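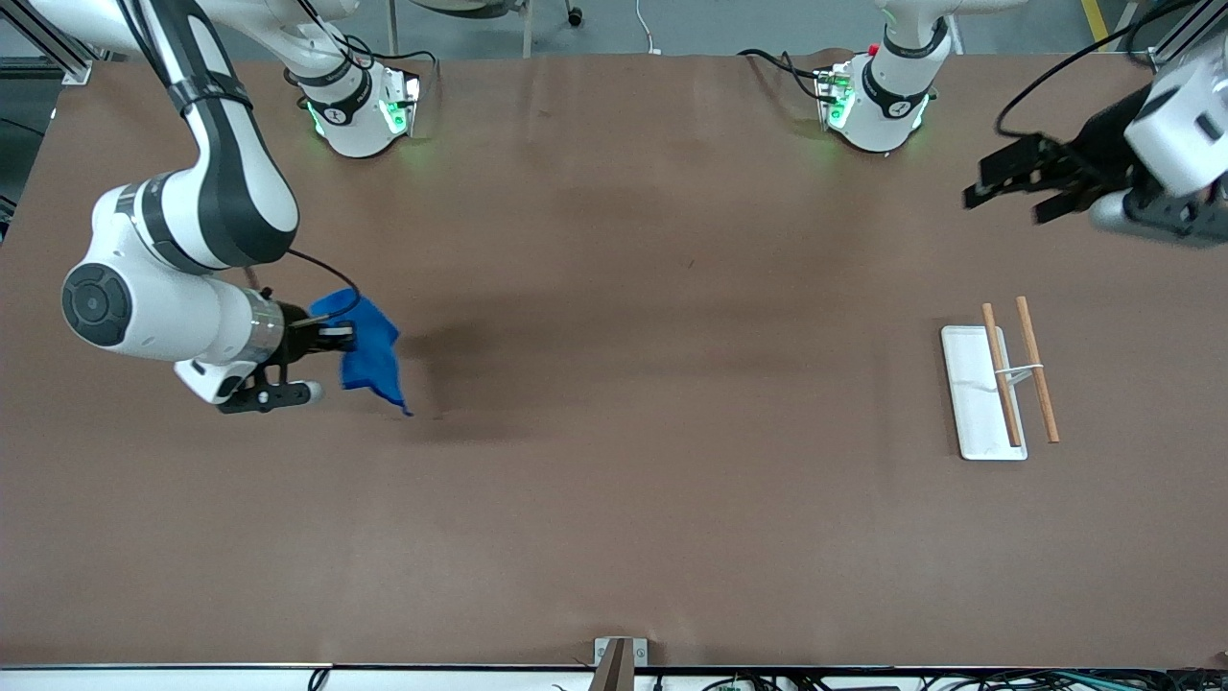 Grasgate is a single-player educational video game developed by Gostent and published by Pfister. It was released for Windows in July 2024. The game is set in Plositz, a fictional river port of the late Middle Ages, and is intended for use in schools and museums as well as at home.

Gameplay

The player walks through the town in third person and follows guided tours, of which there are 20. Each tour covers one topic, such as salt trading, bread prices, bell founding or the upkeep of the town wall. There is no combat and no score. Tours may be left at any point and resumed from the map screen.

A free-roam mode opens once two tours have been completed. In this mode the player can speak to townspeople and collect written entries for a glossary, which holds 400 terms. Entries can be sorted by trade, by district or in alphabetical order. A teacher mode locks the map to selected tours and turns off free roam.

Development

The project was directed by Meinir Craddock, who had earlier worked on level design at the studio. The text of the tours was written by Aled Edwards. Street plans were drawn before any buildings were modeled, and house plots were then filled according to the trade of the occupant. Spoken narration was recorded in English and German. Subtitles can be resized separately from the menus.

Updates

A patch issued in October added a text-only version of the glossary and corrected the order of stops in the wall tour. Saved games from the original release remain compatible.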